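How do I get dust off fake flowers?

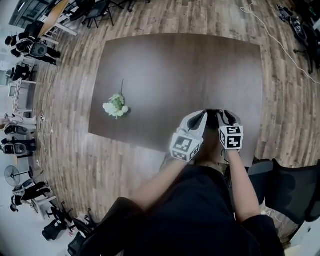 Cream bunch on the brown table

I've got artificial flowers in every room, and after a winter with the stove going they all look tired. The tag just says Cedero and nothing about washing. Can I dunk them or will the colour run? I've people coming Friday and would love them looking fresh!

pollyinlurville

Hairdryer on cool, outside, job done. I do mine every November.
mossy62

Depends what they're made of. Plastic ones can go in a bowl of lukewarm water with a drop of washing-up liquid — swish, rinse, hang upside down over the bath. With fabric ones I'd dab a damp cotton bud on a back petal first, and if any colour comes off, stick to a soft paintbrush (I use an old make-up one). Keep the stems out of the water if there's wire in them, mine rusted.
teapot_8

Just buy new ones, they're 5 quid on the market.
gazza50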